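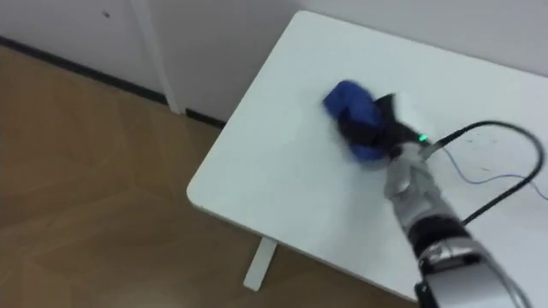
Skastent Wipe Kit: getting a decent table wipe out of it

January 2018

Quick write-up, as three people have asked and I keep typing the same email. Covers the Skastent Wipe Kit on a single arm, one table, one cloth. If you have the two-arm bundle most of it still applies but the menus are in a different order.

What you need

The arm, already bolted down and homed. If it isn't homed, go and do that first, page 2 of the Skastent leaflet is fine for that bit.
The kit itself. Mine was £695 from Clestgate, cable included, delivery not.
A cloth. More on this below.
A table you don't mind scuffing. White shows everything, good for checking, bad for your pride.
An hour. Two if you haven't done the force settings before.

The cloth

The one in the box is too thin. It slips through the fingers and you end up dragging bare gripper over the table. Use an ordinary thick cleaning cloth, the cheap sort. Blue or some other strong colour if your table is white, makes life much easier when you watch the playback and want to see where it went.

Don't fold it. I know the leaflet says fold in four. Folded cloth opens up on the second or third stroke and then one corner trails behind and leaves a streak. Scrunch it into a lump, fist sized or so, and let the fingers close round the side of it. Plenty of cloth under the tips. Tug it by hand before you run anything. If it comes out, start again.

Damp, not wet. Wring it properly.

Cables

Do this before you power up the wipe program, not after like I did.

The thick cable off the back of the wrist wants slack. Loads. Leave a big loop and run it off to the side away from the stroke. Too short and it pulls the wrist round at the far end, you get a curved wipe and sometimes a stop fault. Too long is less of a problem, it just lies on the table and gets in the way of the last few inches.

Any thin wires, keep them on the same side as the thick one. Don't tape them to the table. Taped wire plus moving arm equals new wire, ask me how I know. (£3 part, a week and a half waiting for it.)

Move the arm by hand through the full stroke with the motors off and watch the loop. If it snags by hand it'll snag under power.

Teaching the table

Menu, Surface, New.

1. Bring the gripper over the first corner, cloth in, and lower until the cloth just touches. Press Mark.
2. Same again at the next corner along. Go round in order, don't jump across.
3. If your table has rounded corners, mark a bit inside the curve. The software draws straight lines between points and will happily wipe fresh air. Then the cloth catches the edge on the way back.
4. Last corner, Mark, then Save. Give it a name you'll recognise. "table" is not a good name when you have four of them.

Can't reach a corner? Leave it out. Mark the furthest point the arm gets to without going stiff and straight, and do that end by hand. One arm from one side won't cover a big table, whatever the box says.

Force

Menu, Surface, Press. Goes from 1 to 10, no units, which is annoying. Start on 2. I settled on 4 with a scrunched cloth. At 6 the table was creeping across the floor, it's a light table on a smooth floor so yours may be better. Put rubber feet under the legs if you want to go higher.

Too light and the cloth skates over dried bits. Too heavy and it bunches up in front of the fingers and the arm judders. You'll hear it before you see it.

Speed

Slower than you'd like. The default is fine for a demo and useless for cleaning. I run at nearly half of it.

First run

Table clear. Hand near the stop button. Program, Wipe, Short. That does one stroke out and back.

Check after: did the cloth stay put, did the cable drag, is there a line of crumbs where it turned. The crumbs one is normal, it pushes stuff to the end of the stroke and then lifts. Set Overlap up a notch and add a finishing stroke towards the edge. Have something there to catch them.

If Short looks ok three times running, go to Full.

Things that went wrong for me

Stops half way with no message. Cable, both times.

Wipes the same strip twice and misses the next one. Overlap set too high. Drop it.

Drops the cloth on the lift. Grip setting resets to Low after a power cut, put it back to High. Mélanie Marchand on the Zarkdale list found this one, saved me a return.

Specks left behind in the same place every run. Low spot in the table. Mark an extra point there and it follows the dip, more or less.

Won't save the surface. Name too long. Yes really.

Is it worth it

For one table at home, no. Get a cloth. For a bench that needs doing every hour, maybe. Dwight Lemieux has the Baran one, which costs more and has proper force numbers, and he says the teaching takes him half the time. I haven't tried it so can't compare the actual wiping. The Skastent is solid enough once its set up, the claimed 3,000 wipes per gripper pad I can't speak to as I'm nowhere near that yet.

Two-arm notes to follow when I get a free weekend. If the menus have changed in your version send me a list of what's where and I'll add it.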